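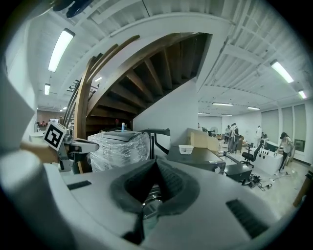

Prastitside 2층 공용 프린터, 양면 인쇄 시 짝수 쪽이 거꾸로 나옴
상태: 보류에서 진행 중으로, 다시 보류로, 지금은 해결
우선순위: 낮음 (접수자 의견: 높음)
분류: 출력 / 드라이버 / 기타

접수 내용
5월 들어 2층 공용 프린터에서 양면으로 뽑으면 뒷면이 180도 돌아가서 나옵니다. 앞면은 멀쩡합니다. 회의 자료를 나눠 드렸더니 다들 한 장 넘길 때마다 종이를 빙글 돌려 가며 읽으셨습니다. 운동은 되었을 것 같습니다. 재부팅은 이미 해 봤으니 재부팅하라는 답변은 사양합니다.

09:40 지원팀
접수했습니다. 재부팅을 한 번 더 부탁드립니다. 죄송합니다, 양식에 필수 항목으로 들어 있습니다.

09:52 접수자
했습니다. 똑같습니다.

10:15 지원팀
인쇄 대화상자에서 '긴 쪽으로 넘기기'와 '짧은 쪽으로 넘기기' 중 어느 쪽이 선택되어 있는지 확인 부탁드립니다. 이런 증상은 열에 아홉 이 설정입니다.

10:31 접수자
긴 쪽입니다. 짧은 쪽으로 바꿔 보니 이번에는 제대로 나왔습니다. 그런데 세로 문서를 짧은 쪽으로 넘겨야 제대로 나온다는 게 정상인가요?

10:44 지원팀
정상은 아닙니다. 다만 우회 방법으로는 훌륭합니다. 티켓을 닫아도 될까요?

10:45 접수자
안 됩니다.

11:20 지원팀
알겠습니다. 테스트 페이지 결과를 정리합니다.
프린터 본체 패널에서 직접 뽑은 양면 테스트: 정상
USB 메모리에 넣은 PDF를 본체에서 출력: 정상
PC에서 서버 대기열을 거쳐 출력: 뒷면 뒤집힘
PC에서 IP로 직접 연결해 출력: 정상
그러니까 기계는 죄가 없고, 중간에 있는 Plilimton 인쇄 서버가 수상합니다. 급지 롤러를 갈아 보자던 오전의 제 제안은 조용히 철회합니다. 롤러는 이미 주문했습니다.

13:05 지원팀
서버 쪽 드라이버 버전을 확인했습니다. 2층 대기열만 3.17이고 나머지 층은 모두 3.29입니다. 지난달 일괄 업데이트 때 2층만 빠진 모양입니다. 당시 작업 기록에는 '전 층 완료'라고 적혀 있습니다. 기록은 깔끔합니다.

13:30 지원팀
3.29로 올렸습니다. 서버에서 보낸 양면 테스트는 정상입니다. 짧은 쪽으로 바꿔 두신 설정을 긴 쪽으로 돌려놓고 다시 시도해 주세요.

13:48 접수자
긴 쪽으로 했더니 제대로 나옵니다. 감사합니다. 대신 이제 모든 문서가 흑백으로 나옵니다.

13:50 지원팀
확인해 보겠습니다.

14:35 지원팀
새 드라이버가 설치되면서 대기열 기본값이 초기화되었고, 그 초기값이 '흑백, 토너 절약'입니다. 컬러로 되돌려 두었습니다. 비용 관리 쪽에서 흑백을 유지하면 안 되겠느냐는 문의가 벌써 들어왔습니다. 컬러가 안 나온 시간은 한 시간 남짓인데 소문이 빠릅니다. 그 건은 별도 티켓으로 내 달라고 했습니다.

15:10 접수자
컬러 나옵니다. 양면도 맞습니다. 그런데 제 Prenivar 견적서 양식만 여전히 뒷면이 거꾸로입니다. 83쪽짜리라 그냥 넘어가기가 어렵습니다. 다른 문서는 다 괜찮습니다.

15:22 지원팀
해당 파일을 공유 폴더에 올려 주시면 이쪽에서 열어 보겠습니다. 보류로 바꿔 둡니다.

15:58 접수자
올렸습니다. '견적_최종_진짜최종' 말고 '견적_최종_수정'입니다. 앞의 것은 옛날 파일입니다.

16:40 지원팀
찾았습니다. 양식 안에 인쇄 설정이 따로 저장되어 있고, 거기에 '짧은 쪽으로 넘기기'가 박혀 있습니다. 문서 속성의 작성 메모를 보니 "2층 프린터에서 뒤집혀서 이렇게 해 둠"이라고 되어 있습니다. 예전에도 같은 증상을 겪은 분이 계셨고, 티켓 대신 양식을 고치신 것 같습니다. 그 양식이 부서 표준이 되었고요.
조치: 양식 내 저장된 인쇄 설정 삭제, 표준 폴더의 원본 교체. 각자 바탕화면에 복사해 두신 사본은 제 손이 닿지 않으니 아래 방법으로 직접 고치시면 됩니다.

사본 고치는 법
1. 양식을 열고 파일 메뉴에서 인쇄로 들어갑니다.
2. 프린터 속성, 마무리 탭에서 '긴 쪽으로 넘기기'를 고릅니다.
3. 인쇄하지 말고 대화상자를 닫은 뒤 문서를 저장합니다.
저장할 때 설정을 유지하겠느냐고 물으면 '예'를 누르세요. '아니요'를 누르면 1번으로 돌아옵니다.

16:55 접수자
되었습니다. 전부 뽑았고, 끝까지 위아래가 맞습니다. 17쪽 표가 옆으로 잘리는 것은 원래 그랬으니 넘어가겠습니다.

17:02 지원팀
여백 문제로 보이는데, 말씀대로 넘어가겠습니다. 해결로 처리합니다.

처리 요약
원인 1: 2층 대기열의 드라이버가 구버전(3.17)으로 남아 있었음
원인 2: 견적서 양식에 과거 우회 설정이 저장되어 있었음
부수 피해: 기본값 초기화로 인한 흑백 출력, 복구 완료
남은 일: 3층 대기열도 기본값 확인할 것. Söderlund 라벨 프린터는 드라이버 계열이 달라 해당 없음. 업데이트 작업 기록의 '전 층 완료'를 '2층 제외 완료, 이후 2층 완료'로 정정함.
비품: 급지 롤러 한 세트 입고 예정. 반품 불가. 필요한 층은 연락 바람.

다음 날 08:50 접수자 추가 의견
다시 열어 달라는 것은 아닙니다. 옆자리에서 오늘 아침 뒷면이 뒤집힌다고 하길래 봤더니, 어제 오전에 제가 알려 드린 대로 짧은 쪽으로 바꿔 두셨더군요. 되돌려 드렸습니다. 몇 분께 알려 드렸는지는 기억이 나지 않습니다.

09:05 지원팀
공지 올리겠습니다. 제목은 '긴 쪽으로 넘기기'입니다.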